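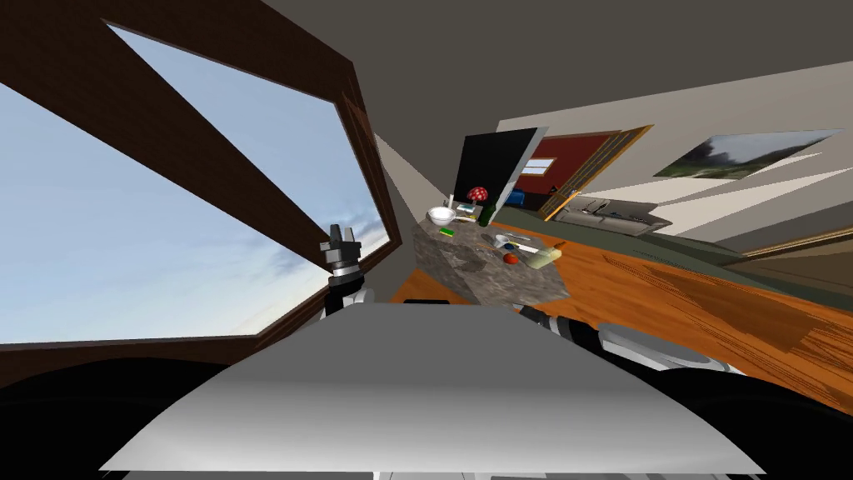

Chapter 9: Reading the Sky

Long before anyone in Oditmont owned a barometer, people looked up after breakfast and decided whether to hang out the wash. You have probably done much the same thing yourself, and you may well have been right! Thin, wispy clouds are called cirrus, and they are made mostly of ice crystals, very high up, where the air is bitterly cold even in summer. In this chapter we will take our time with them, and with 6 other kinds of cloud besides. Keep the weather diary you started in October close at hand, as we will be leaning on it from the first exercise on.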